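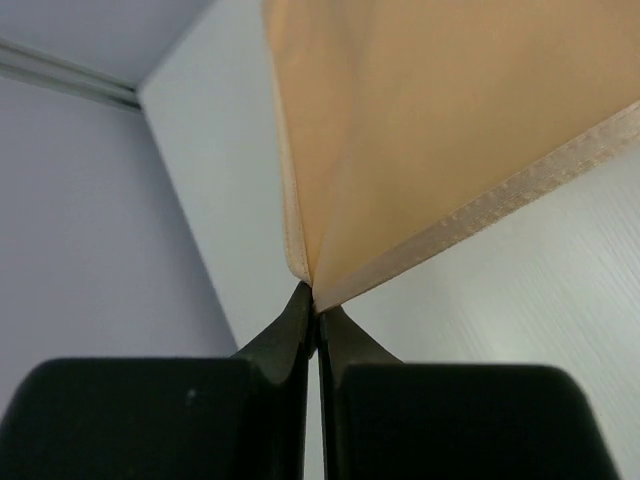

Wardale launches the Drisen napkin, creases included

11 Dec 2024. Wardale's new table napkin is peach, thin enough to let the light through and stitched along the hem.

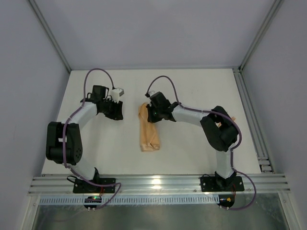
It comes in packs of 2, and folding is left to the customer. "We tried a swan," said designer Renata Wysocka. "We now recommend a heap." 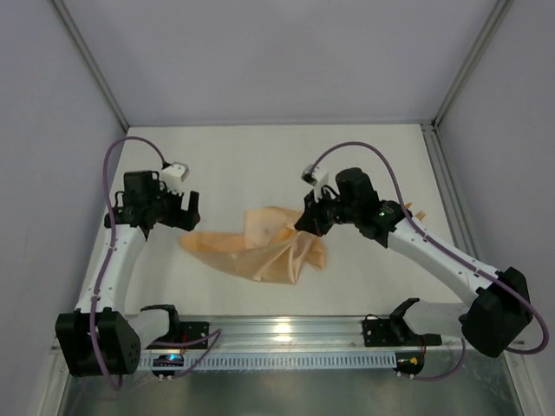
The first run is 600 packs, and Wardale expects most of them to spend July in a drawer.
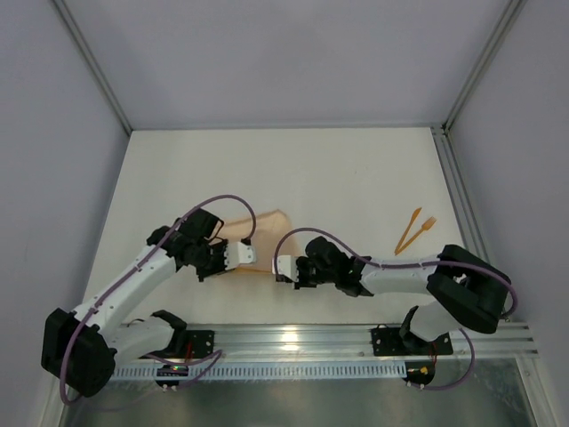 Press contact
Tianyou Liao, Wardale. Samples on request, unironed.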